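Notes from the Clindska visit – home tasks for robots

Handout for those who missed the trip. Host was Reinaldo Vieira, who runs the data side at Clindska's Urstead site. 14 of us went. Bring this to the next lab, you will need the part on task lists.

Main point of the morning: the robot arms learn from people doing chores. A person wears a headset, does the job with their own hands, and the recording goes to training. No robot in the room for most of it. Reinaldo said they have 781 recordings of drawer jobs since July, most of them short.

Dressing table task, as demonstrated. Drawer pulled right out, one hand in at the plastic box, other hand free over the drawer. Small stuff on top – lip balms, nail polish, a pink lotion bottle. Hard for a gripper: clear glass, shiny caps, things standing close togther.
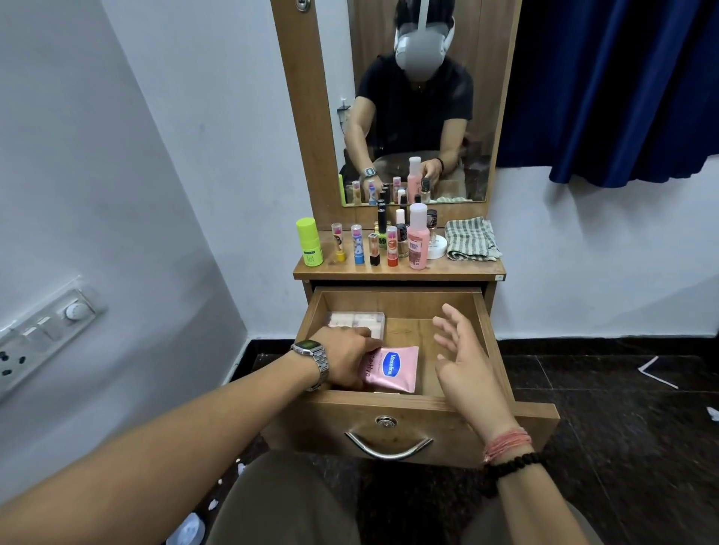

2 min read

Mirrors. Someone asked and it took up half the Q&A. The headset picks up the person in the glass as well as the real table, so every bottle near the mirror can show up twice. Faces get blurred before anyone labels the footage. Barbosa (their labeling tool) still mixes up reflected items with real ones, around 10 percent of the time on mirror tasks. They want that lower before the Erkside trial.

Terms to know
Egocentric – seen from the wearer's head
Episode – one task, start to finish
Occlusion – hand or object blocking the view

For lab: pick one drawer at home, write the task as 14 steps or fewer. Say which hand does what. Mark any step where the hand would hide the object form the camera. Hand in on paper, names on both sides pls.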